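Wuvus Two-Arm Home Helper: Setup Guide
Section 6. Kitchen chores: the drawer and bottle routine

Welcome to the part of the guide most owners flip to first! Your Wuvus is charged, it knows where the walls are, and now you want it to do something useful. Bottles in a pull-out drawer are a great place to begin. The job uses both hands, it takes in a pull, a reach, a grip and a put-down, and a slip usually costs you nothing worse than a dented soda.

Can it do the job yet? On most tries, in a kitchen it has been taught, yes. In our own test kitchen at Minwood the routine finished without help 85 times out of every 100. The rest were mostly bottles that rolled, plus a few drawers left open by a hand's width. A person is still much faster, and you should plan to stay in the room. But watching one hand hold a bottle while the other minds the drawer is a real thrill, and we think you'll feel it too.

6.1 Before you start

1. Clear the floor in front of the refrigerator. Wuvus needs room to lean and to swing both elbows.

2. Pick plastic bottles with the caps screwed on tight. Labels are fine. Glass is not supported in this version.

3. Lay the bottles on their sides with space between them. Two is a good number for a first run.

4. Dry the bottles and the drawer handle. Wet plastic is the hardest thing on this page for the fingers.

5. Check that the wrist cables hang free on both arms and don't catch when you lift each elbow by hand.

CAUTION: Keep children and pets out of the kitchen while the arms are powered. Anyone helping should stand to the side of the drawer and wear closed shoes.

6.2 Teaching the drawer

1. Open the Zuvum app and choose Chores, then Drawers, then New.

2. Stand Wuvus facing the refrigerator and tap Look. Wait for the tone.

3. Pull the drawer all the way out yourself, then push it back in. The app records how far it travels.

4. Tap Try Slow. The robot will repeat the pull at 21 percent of normal speed.

5. If the fingers slide off the front edge, tap Redo and move the grip point toward the middle of the drawer. Baird drawer pulls are shallow and often need this.

Note: Brushed steel reflects ceiling lights, and a bright patch on a door can confuse the Look step. Dim the lights, or shift the robot a little to one side, and tap Look again.

6.3 Hand positions

Get to know how the hands look close to the work, near an open drawer, and with a bottle held. You'll be checking them by eye in the next part.

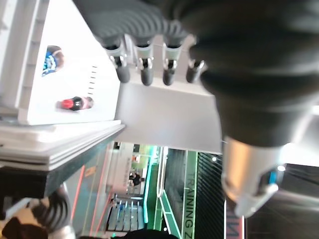
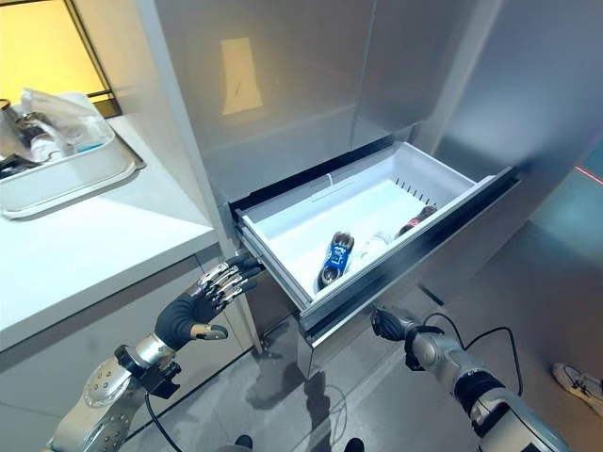
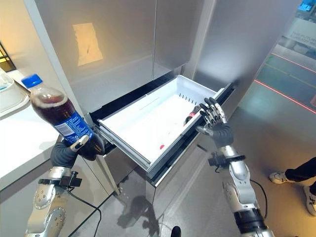
6.4 Running the routine

1. In the app, choose your saved drawer and tap Bottles Out or Bottles In.

2. Keep a thumb on the Pause button for the whole first run. Pause freezes both arms and holds the grip, so a bottle in the hand stays there.

3. Watch the thumb as the hand closes. It should come to rest flat against the bottle. A thumb that lands on the cap means the grip is too high. Pause, tap Lower, and carry on.

4. Let the robot put down one bottle before you hand it a harder one. It learns the weight from each lift, and a full bottle followed by a nearly empty one can throw it off for a moment.

5. When the last bottle is down, tap Close Drawer. Wuvus pushes, waits, and pushes once more.

CAUTION: Never reach into the drawer while either hand is over it. Tap Pause, wait for the steady light, and then reach in.

6.5 If something goes wrong

Bottle rolls away during the reach. Put a folded dish towel along the bottom of the drawer. It's a low-tech fix and it works wonderfully.

Hand stops above the bottle and won't close. Clear bottles are hard to see against a white bin. Turn the label up, or wrap a rubber band around the middle.

Bottle squeaks or buckles. Go to Grip and drop the force by one step.

Drawer stays partly open. Look for a bottle standing on end at the back, then teach the drawer again (6.2).

Arm stops with a chirp. Something touched it. Check the cables first.

6.6 Care after use

Wipe the fingertips with a damp cloth and let them dry before you park the robot. Soda is sticky, and it collects in the finger joints. After 200 lifts the app will ask you to run Hand Check, and you can keep using the robot for other chores until you get to it.

Tell us how your kitchen went! Owner reports go straight to Denise Catterall on the chores team, and notes on odd drawers are especially welcome. Use Send Report at the bottom of the Chores screen.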